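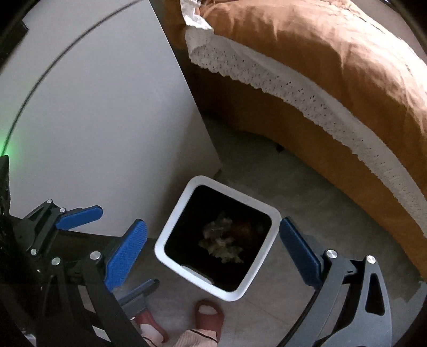 Budgeting for a Handheld Gripper Kit at Home

Handheld gripper tools are bought for recording household chores, usually as training data for robot arms. The tool is the most visible line in the budget and often not the largest. The tips below cover a one-bedroom setup with one operator.

Start with the task list

Write down the chores before comparing tools. Bedroom work such as emptying a small trash bin puts the fingers close to the floor, next to bedding and furniture panels. Measure the rim of each bin, the handle of each drawer and the narrowest gap the tool has to enter. Compare these with the maximum opening stated by the seller – the figure should be measured between the pads, with the pads fitted.

A bin with a thick rim takes up more of the opening than a thin-walled one. Rounded corners are harder to grip than a straight side.

Set the split

For a total of $900, a workable division is:

Gripper tool: $500
Pads, screws and cable: $84
Storage and a spare drive: $232
Reserve: $84

The Veklow and Nemar kits both fit the first line. The Guerra kit costs more but ships with a second set of pads. Compare prices after shipping, and check whether the drive is included in any of them.

Consumables

Textured pads wear at the tips first. Order one spare pair with the tool and a second when the first pair goes on. Flundo pads are sold singly, so confirm left and right before ordering.

Keep a small stock of the linkage screws. Note the thread size on the lid of the container. Check every pivot screw for looseness at the end of a session and tighten by hand.

Cable

A cabled tool needs slack. Measure from the outlet or recorder to the farthest point of the task, at floor level, then add an arm's length. Route the cable over the shoulder or along the forearm. Cable that trails across a tiled floor catches on furniture legs and underfoot.

Bedding with eyelet or other openwork trim can snag on exposed linkages. Tuck the edge up before working beside the bed, or price a set of finger covers.

Storage

Plan for 400 short recordings in the first month. Record five trial runs, read the file sizes, and multiply before choosing a drive. Double the result if a backup is kept.

When to buy

Order the tool and one pair of pads first. Leave the drive until the trial runs are done. Hold the reserve for three months; if it is untouched, put it toward a second tool or a longer cable.

Prices checked January 19, 2022.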